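# Travel Adapters and Plugs – FAQ
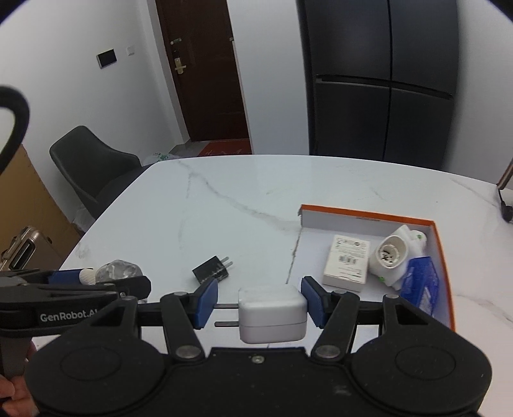 Narnomton Traveller's Notes, Issue 16, p. 12

**Will a plug with two flat prongs fit an Australian outlet?**
No. Australian outlets take angled blades, so you need a plug adapter.

**Does an adapter change the voltage?**
No. It changes the shape of the plug only. Check the label on your charger – "100–240 V" covers both Canada and Australia.

**Can I bring a hair dryer?**
Only a dual-voltage model. Set the switch before plugging it in.

**Can I stack adapters?**
No. Use one adapter per outlet.

Corrections to Rui Leitão, Broltdale office.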